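News from the Vomerby Robotics Club

Well, February got away from me, so this is going to be a long one! We're back in the big room at the Carré on club nights, and I can't tell you how nice it is to have floor space again after a winter of bumping elbows in the hallway.

The juniors are still on line followers and having a great time with them. The older group has moved on to the tidy-up task for the Plusodov meet, and that's where most of my evenings have gone. The rules look easy when you read them: 13 items, one basket, 22 minutes on the clock. Then you try it. Hard things with a clear shape are pretty friendly, but anything soft changes shape the second you touch it, and the arm has to find a new place to grab every single time. We argued for a whole evening (happily, with snacks) over whether to come in from straight above or from the side. I was on team straight above and I'm sticking with it.
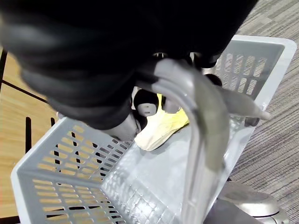

The other thing eating our time is practice runs. The goal is 100 saved runs before we touch the training settings again, and the last count on the whiteboard was 32. So if you've got a free hour, come and take a turn at the controls - you don't need to know any code, and the students love showing grown-ups how it's done.

Two small things before I go. The Drimico kits are back on the shelf, so please sign them out in the blue folder. And somebody left a very nice thermos by the sink - it's in my desk drawer if you want it back.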